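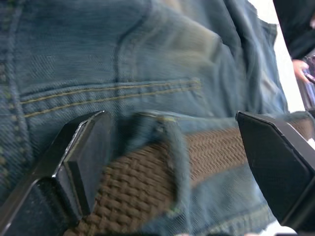

Gold topstitching on blue denim, close up.

Wivell Council to put school mobile phone rules to a vote

Wivell Council will vote in February on a single set of rules for mobile phones in its secondary schools, after a consultation that drew 2,526 replies from parents, pupils and staff.

Under the draft rules, pupils could carry a phone to and from school but would have to keep it switched off and out of sight from the first bell until the end of the last lesson. Each school decides for itself at present. Wivell High allows phones at lunch, while the Venkataraman School collects them at the door.

The council's education department says the differences have caused confusion for families with children at both schools, and for pupils who move from one to the other during the year. Opposition councillors have asked why head teachers should lose the final say, and have tabled two amendments. One would let sixth-formers use phones in their common room. The other would delay the change until the autumn term.

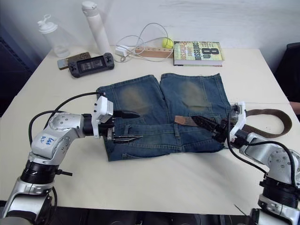
Will pupils who need a phone for medical reasons be affected?
Pupils with a care plan that mentions a phone, such as those who use one to check blood sugar, may keep it on them and switched on. Parents should ask the school office to add it to the plan before the rules take effect.

Teachers would be able to hold a phone until the end of the day if the rules were broken. They could not look through it, and it would have to be returned to the pupil or a parent the same afternoon. The draft says nothing on smart watches, which would remain a matter for each school.

Pupils on the Trirno and Vanunetti bus routes may use their phones on board, as tickets are shown on screen. The rules would apply once they are through the school gate.

The draft rules and a summary of the replies can be read at Wivell library and at both school offices. The meeting is open to the public and starts at 7 pm in the council chamber.

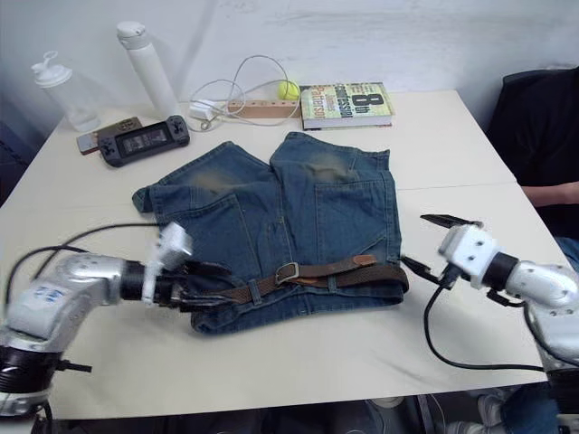

Folded jeans with a brown leather belt and silver buckle.

Issued by Wivell Council press office.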